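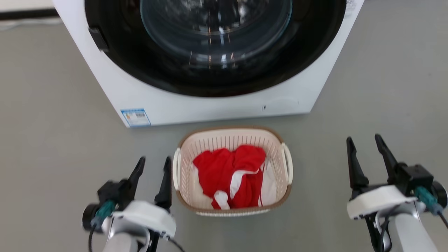 ## Quiénes somos

La Residencia Universitaria Haldane es una institución privada sin ánimo de lucro dedicada al alojamiento de estudiantes e investigadores en la ciudad de Drestport. Depende de la Fundación Sturkus, que ostenta su titularidad desde la apertura del primer edificio, y mantiene convenios de colaboración con los centros de enseñanza superior de la comarca.

La residencia dispone de 696 plazas distribuidas en 4 edificios. El edificio Skindale, el más antiguo, alberga la biblioteca, con un fondo de 3000 volúmenes, y las oficinas de administración. La sala de estudio permanece abierta toda la noche durante los periodos de exámenes.

### Gobierno y dirección

La dirección general corresponde a D.ª Seija Salminen. D. Rostam Kordestani ejerce la jefatura de estudios y coordina el programa de tutorías. La secretaría académica, a cargo de D. Finlay Nisbet, atiende las solicitudes de certificados y la tramitación de becas.

### Admisión

El plazo ordinario de solicitud se abre en febrero. Las renovaciones se resuelven antes que las plazas de nuevo ingreso. El importe de la fianza es de 800 euros y se reintegra al término de la estancia, previa revisión de la habitación.

### Servicios

El alojamiento incluye pensión completa, limpieza semanal de las habitaciones, conexión a internet y uso de la lavandería. Las normas de convivencia vigentes fueron aprobadas por el patronato el 27 de abril de 2022 y pueden consultarse en la secretaría.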